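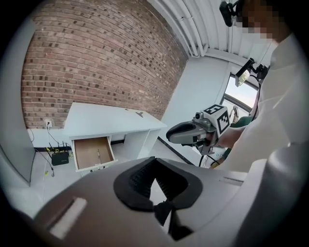
**Figure 3.** Desk with one drawer open, brick wall and wall outlet in a converted workroom.

### 4.2 Storage at the desk and cables at the wall

The second group of rooms in our survey has walls of exposed brick. In such rooms the furniture is often chosen for its light color, and the number of storage places is small. The white desk in Figure 3 follows this pattern. It stands against the brick, the space under its top is open, and the drawer has a light brown wooden bottom between white sides. At the time of the picture the drawer held one slim object, similar to a pen.

We recorded 264 desk drawers in the Vangate and Romow buildings. Of these, 22 held a single object or no object at all. This result was not expected by us, as the tenants had complained in the first interviews that they lack storage. Pongsak Nilsuwan, who made the interviews in Romow, proposed that people do not trust a shallow drawer with things they need every day, and so they leave these things on the top. Our data can not confirm this, but the drawers near the door were fuller than the drawers near the window in both buildings.

The second observation concerns the cables. A brick wall is difficult to open after it is finished, and for this reason the outlets stay where the first electrician put them. In Figure 3 the outlet is low on the wall, thin black cables hang from it in a tangle, and the router is on the floor under it. We coded this arrangement as "floor cluster" (see Table 2). Under the ceiling of the same room, the white pipes and conduits run parallel to each other. We find this difference interesting: the services which belong to the building are kept in order, while the cables at floor level follow no plan.

A floor cluster makes the cleaning slower. It also collects small objects, and one yellow object lies near the cables in Figure 3. The cleaning times for the Jitpraphai building are treated in Section 4.3.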